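How to collect cardigan folding demos with two hand-held grippers

Notes from the Plamby cloth set, written up fast so Duyên and the new people can start Monday. Method is the one Farzad Shahbazi settled on after the towel runs. Cardigans are harder. Sleeves, placket, thick knit.

What you need

Two grippers, one per hand, cameras mounted. A bed. One knit cardigan, buttons on. Enough card space for 120 episodes. Don't tidy the bedding into something plain, we want prints and odd colors behind the cloth. The Stelmakh baseline was trained on a gray table only and fell apart in real bedrooms.

Step 1. Calibrate

Both grippers, every session. Open all the way, close all the way, hold still, then do the slow loop over the bed. If the loop doesn't close, do it again. Lâm skipped this once and we binned 100 episodes.

Step 2. Decide what "done" means

Write it down before you record. For us: sleeves in, body folded to one rough rectangle, cable pattern facing up. Lay it anywhere on the bed, any angle. Small wrinkles fine. Jaws open and off the cloth for the last second, otherwise the trimming script can't find the end of the episode.

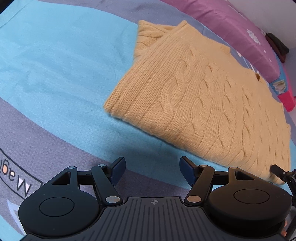
Step 3. Set the start pose

Change it every time. Sleeve out straight, sleeve bent, body shifted left, body shifted right. Lay the cardigan flat for the first 20 or so percent of the session, then start dropping it from waist hight. The policy needs easy starts too. If you only record messy ones it learns to fuss with a sleeve that's already fine.

Keep the jaws wide on the approach and come in slow. You want the wrist camera to get a good look at where the knit stops and the bed begins, the placket as well if you can get it.

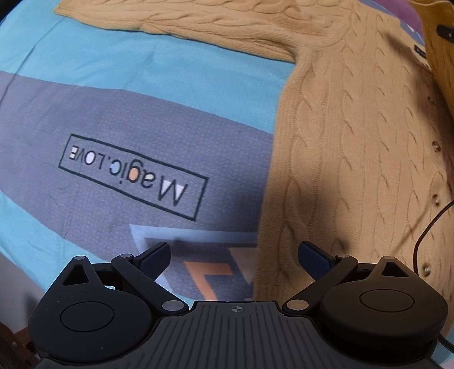

Buttons matter more than we expected. Thoa Hà went through the failures and most bad grasps were on the placket, fingers landing on a button and sliding off. So grasp beside it. Same rule for the collar.

Step 4. Grasp and move

Ribbing first. Cuffs and hem are denser, they pinch clean and don't stretch as much as the cable part. Close fully, wait a beat, then lift. No wait = the width signal and the lift land on the same timestep and the policy starts lifting early.

Move at your normal speed. People go super slow when they know they're being recorded, don't. Some blur in the wrist view is ok, we kept all of it.
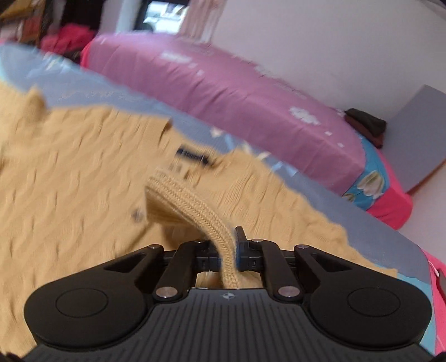 If you lose the cloth halfway, keep recording. Regrasp and carry on. Those recoveries are worth a lot. We trained once with them and once without, 400 episodes each, and the version without just froze after a slip.

Step 5. Check before you upload

Play back every tenth one. Look for tracking jumps, a hand in front of the lens, gripper width stuck at zero. Bad ones go in the reject folder, dont delete, Giang wants them for the filter.

Known problems

Folding toward yourself blocks one camera with the other gripper. Fold away where you can.
Thick knit springs back. Press with closed fingers, count to two.
Trillov sync tool drops the first clip in a batch. Record a dummy.

Rejects so far: 154. Mostly tracking. Ask Giang for the log.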